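Pleto Residents' Help Pages
Small bedrooms: furniture and layout
Posted Oct 3, 2023 by Jintana Wattanapong

Could members advise on arranging a small bedroom with a low bed and white open shelving? The flooring is wooden parquet and must not be scratched. We also wish to retain a tall perforated panel, which stands on castors.
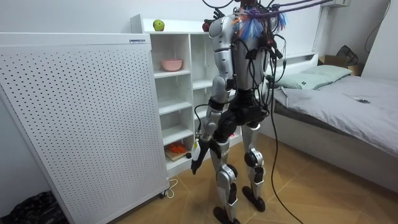

My preference is to leave the shelving near the head of the bed, provided that the remaining floor is sufficient for daily use. The tenancy permits no wall fixings.

Griltance
Residents are advised to keep the panel to one side and the shelving where it is. Castors should be checked for grit before the panel is moved, and any cable lying on the floor should be lifted clear first. A gap of 40 cm beside a low bed is adequate for changing the sheets.
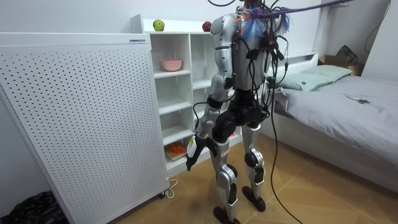 Perforated panel at the left, with a castor at its lower corner.

Kindly note that parquet should be swept along the grain.

Nông
I would get rid of the panel. We had one and it only gathered dust.

Prellano
Felt pads are suitable for the shelving. Please replace them each September.

Related topics
Felt or rubber pads on parquet (4 replies)
Storing bedding on open shelves
Castors that will not lock

Contact the Help Desk | © Pleto Residents' Help Pages | Back to top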